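Packing Snacks by Hand, So a Machine Can Learn It
28 February 2021

The task sheet at Lernico fits on one page. Pick a packet off the table, place it in the open carton, release, withdraw. An operator does this with a hand-held gripper that carries its own camera, and each pick is stored as one example. A session is 50 examples. The cloth stays on the table and the chairs stay where they are, as the learning system is meant to cope with a home and its clutter.
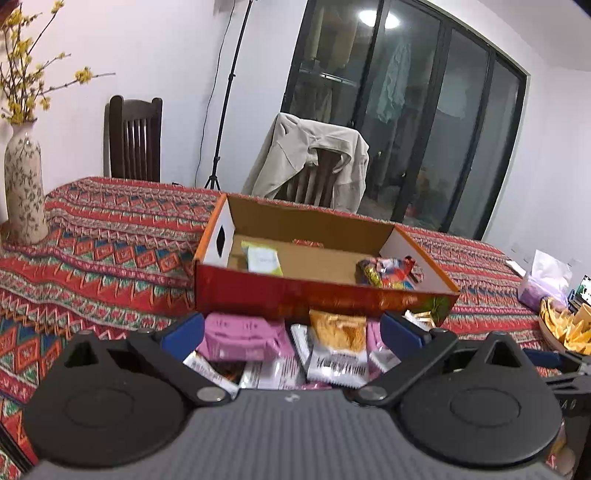
Snack packets were chosen in December after trials with rigid blocks produced a model that closed too hard on everything. A bag of chips changes shape when it is held, and its printed film throws glare that shifts with each few degrees of wrist rotation. Zaugg, which supplies the gripper, limits jaw travel to 56 millimeters, so a wide bag has to be taken by a corner or a seam. Operators are told to approach slowly and to keep the fingertips in view until release.

Failed picks are kept – a dropped packet followed by a second attempt counts as one example and is tagged as a recovery. Early sets had almost none of these, and the first model trained on them stopped moving after a miss.

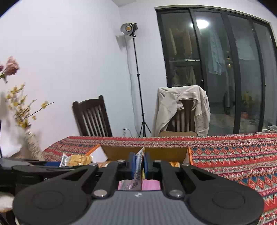
A small printed packet held upright between the fingertips, over the open carton.

Recordings go to Celtedow for review. A reviewer marks the frame where contact begins and the frame where it ends, and rejects any example in which the camera path is lost. The software, Kevik, then trains on the accepted set and is tested over 100 picks with packets it has not met before. Lighting remains the weak point. Glass doors and ceiling lamps both upset the tracking, and the next round of sessions will repeat the same task with the lamps moved.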